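Chapter 4
Keeping the Lodge Going Between Meetings

I joined my first lodge because a neighbor kept bringing me to its pancake breakfasts, and by the third one I was flipping the pancakes (badly, I should add). So when I started writing this book I figured the chapter on fraternal orders would be the easy one. I'd been there! I knew the handshakes and the folding chairs!

Then I tried to explain to a class what a lodge does when it isn't meeting, and I was stuck for a good ten minutes. Most books on clubs and orders stick to the ritual and the officers. I want to spend this chapter on the dull middle of things: dues, sick visits, the phone list, and who gets the minute books when a secretary steps down.

We'll follow one lodge, Rankin, all the way through. It had 409 names on its rolls at its peak and 60 when I began visiting, and it still held 2 stated meetings a month, with July off. I'll set it next to Jistetti, a younger lodge that met in a rented room and kept almost nothing on paper, so you can see how differently the same bylaws play out.

Key terms: stated meeting, demit, dues in arrears, relief fund, dormant charter.

Before you read on, jot down any group you belong to and how you'd find out who its members were 10 years ago. Keep that note handy, we'll come back to it in the exercises. 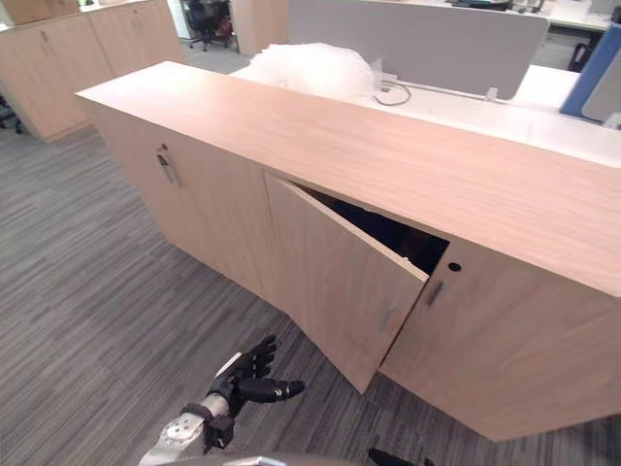
Sendus, 29 Sep 2018

I'm starting with my notebook from the records visit, more or less as I wrote it. The secretary's books run in order until the merger with Fivus Lodge, and after that two people were keeping minutes and each thought the other had the real set. I read both. They disagree on the dues, on the date of the widows' dinner, and even on who was in the chair! Section 4.1 takes up that winter, starting with the dues.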